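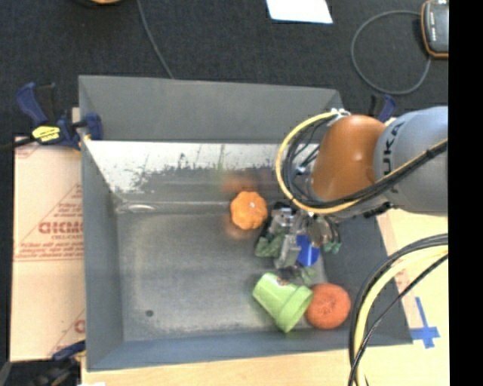 ## Bin picking set, second batch: what goes in

List: zornlow-grasp
Date: Fri 16 January
Subject: Re: Second batch, objects and labeling

On the list, Morelli wrote:

> Before we add more picks I would like two things settled. First, the
> objects. The first batch was all boxes and cans, and the model learned
> to put the fingers on the two long sides and close. That works until
> it meets something without long sides. Second, the failed picks. The
> loader at our end drops any episode without a lift, so we have been
> training on successes only. Is that on purpose? If not, please say how
> failures should be marked, and we will change the loader.
>
> Also, are we still using the metal bin? The reflections upset our
> depth filter on the first batch.

Taking these in order.

**Objects.** The second batch uses shapes with no obvious grasp axis. The pumpkins are in, a small light orange one and a larger reddish one, along with the lime green flower pot and some leafy green pieces. The pot is the most useful of these. On its side it offers the rim, the wall and the narrow base, and each wants a different approach angle. The leafy pieces are there to give the model something that has no clean outline and that can hide part of a neighbor.

Please do not sort or space the objects before an episode. Tip them in and leave them where they land, even if half the floor stays bare. The first batch was too tidy, and it shows in the results: the policy does well on single objects in open space and hesitates when two of them touch.

**Failures.** Dropping them was not on purpose. The Plunditach export writes an episode with no lift as an empty result, and the loader reads an empty result as a broken file. From this batch on, every episode carries one of 4 outcome codes:

- `lift`: object held at the end of the retreat move
- `slip`: fingers closed on the object, object lost before the end of the retreat
- `miss`: fingers closed on nothing
- `stop`: operator or controller ended the episode early

Keep the first three for training. Keep `stop` in the archive, but leave it out of the training split. If an episode could be either `slip` or `miss`, mark it `slip` and put a note in the comment field.

**Bin.** We are staying with the metal bin. The customer cells that Skostumeo has in mind all use bare metal, and a matte liner would only move the problem to a later date. The walls do throw colored reflections. The small pumpkin shows up a second time on the wall as a blurred orange patch, and again more faintly on the floor. A model that reaches for the patch is a model we want to correct now, so please do not mask the walls in preprocessing. For the depth filter, try using the bin planes from the calibration file and rejecting any point that falls behind them.

The bin is clamped to the table. If a clamp is loosened for any reason, run the calibration again before the next episode and start a new session folder. Two sessions in the first batch have a bin pose that drifts partway through, and I would sooner throw those out than try to repair them.

**Cables.** The dress pack on the KUKA hangs in a wide loop and covers part of the bin at some wrist angles. Leave those images in. Do not label an object you cannot see, even if you know from the previous image where it is. Labels should match what the camera has at that moment — the tracking code handles the gaps.

**Amount.** The target is 300 episodes for this batch. Refill the bin when 2 objects are left, and do not pick down to empty. The last picks in an almost empty bin look like the first batch, and we have enough of those.

The new loader is on the Zornlow branch and reads both batches. Old episodes come through with the outcome field set to `unknown`. Somebody will have to go back over the empty ones by hand, and I can take the first half if Morelli can take the rest.

Open question for the list: should regrasps count as one episode or two? At present the recorder starts a new one each time the gripper opens, which splits them. I lean toward joining them, but it changes the episode length limit, so please reply before the loader is merged.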